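Skiltau Play Library: progress report for the Mendoza small grants fund
17th February
From: Shona Drummond

Hello all, and thank you again for being so patient with me over the forms! I know you asked for a side of A4 and I've never managed that yet, but I'll try to keep it to the things you'll want to know.

Where we've got to

When I last wrote, in November, everything we lend out was still in carrier bags under the stairs and I was finding jigsaw pieces in my coat pockets. We've now got the small room properly set up (painted, floor cleaned, shelving up against the wall) and families have been borrowing again for a few weeks. The difference is huge. People come in and go straight to what they want, and I'm no longer on my knees with a torch.

The money

You gave us 2,986 pounds in total. So far 900 has gone on the room itself, mostly paint and the shelving, and 700 on replacing toys that were too tatty to lend. I've kept every receipt and they're in the folder Okow asked us to use. We got the cubby unit from Zokelby, who knocked a bit off and delivered it to the door, though getting it up the stairs was another matter and took most of a Saturday.

What we've changed

The plan had labelled boxes with lids. We tried them and they were a pain, frankly. Small children can't see what's in them, so every lid comes off and then every lid is on the floor. Open baskets are much better, and you can lift one down by the handle and carry the whole thing over to the mat. I've bought 12 extra and they were cheap, so it hasn't thrown the budget out.

How the tidying works now

1. Everything comes back to the table first and gets a wipe and a quick check for missing bits.
2. Small things go into a basket, and the basket goes to the shelves. The low cubbies are for the under-threes, so their parents don't have to reach over anybody.

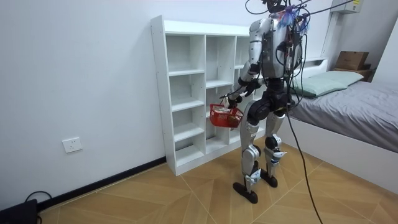

3. Anything broken goes in the mending bag, which I take home (it's fuller than I'd like, if anyone on your side is handy with glue!).
4. Last job is the loan book. I still do it in pencil.

Still to do

Picture labels for the cubbies, a second mat, and a proper sign for the door. I'd also like to spend a little on puzzles for older children, as we're a bit thin once they get past six. Could you let me know if that's all right under the toys heading, or if you'd want a separate note?

Come and see us whenever you like, the kettle's always on.

Shona

Related items
Skiltau Play Library: how to borrow
November update from Shona
Mendoza small grants: guidance on receipts
Zokelby shelving: fitting notes

This site uses cookies to remember your settings. By carrying on you agree to our use of them. Accept | Change settings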